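About Wasow

Wasow sells secondhand and surplus household goods from a single building on the edge of town. We deal in the small things that fill kitchens, bathrooms and desk drawers: cups, baskets, storage bottles, trays, sponges, pens, table toys. Larger furniture goes to our neighbors at De Graaf, who have the floor space for it.

Luuk Segers started the business with one rented garage and a folding table. Ward Van Rooij joined two years later and still runs the sorting room. The shop floor today is 284 square meters, and at the last stock check we had 2,152 lines on the shelves.

How we work

Goods come in as mixed lots, mostly from house clearances and from shops that are closing. A lot can hold anything, and the boxes are seldom labeled - or they are labeled wrong. Everything is tipped out onto a table and gone through by hand. Chipped cups, cracked baskets and dried-out pens go no further.

What is left gets grouped by use. Bottles are checked for a cap that fits. Plastic baskets are matched by color where we can manage it. Paper that turns up in a lot is read before it goes in the recycling, as it is sometimes the instructions for something else on the table.

Small items take the most time. A toy fruit or a little box is worth very little by itself, so we put these together in mixed bags and price the bag. 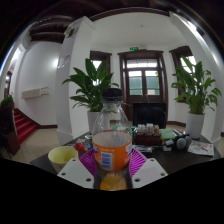 Bags are made up on Thursdays and go out on the shelf by the door the next morning. If you are after one thing in particular, ask at the counter and we will look through what has not been bagged yet.

Bringing things in

We take drop-offs of up to 5 boxes per household. Please empty and rinse bottles and leave the caps on. We can't accept electrical goods, mattresses or open cleaning products. Nasham, on the same street, takes small appliances.

Trade buyers can ask for Ward at the loading door. Our delivery runs are handled by Zustov.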